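Print this page | E-mail this chapter to a colleague

We use cookies to remember your place in the book. Accept | Manage settings

Chapter 5
Who Gets to Say No? Councils and the Planning Vote

I sat through my first planning meeting in November, in a draughty hall in Astdale, and I didn't understand a word of it. Nearly 300 people had written in about the old Giditz dairy site, the chair kept saying "material considerations", and a man behind me was muttering that it was all fixed anyway. (It wasn't, as we'll see, but I could tell why he thought so!)

The plan was for 380 homes. The officers' report said yes, the public gallery said no, and the 13 councillors round the table had to pick. They talked for hours – drains, bus stops, a hedge – and then put their hands up, and it was refused by a single vote.

What puzzled me on the way home was how little they'd been allowed to talk about. House prices? Out. Whether anyone liked the builder? Out as well. Zawadi Mabula, who clerked those meetings and very kindly read this chapter in draft, tells me new councillors find that the hardest part of the job.

So in this chapter I want to look at who decides, what they may weigh up, and what happens when the applicant appeals. Keep the dairy vote in mind as you read, we'll be coming back to it a lot.

Related chapters
Chapter 4: Setting the Council's Budget
Chapter 6: Parish Councils and What They Do
Case study: The Ojo Lane Car Park 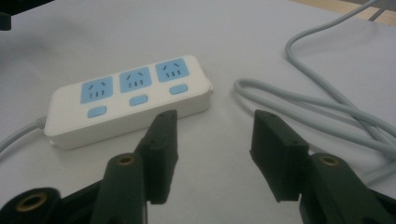 A white power strip with three light blue sockets, each with its own switch.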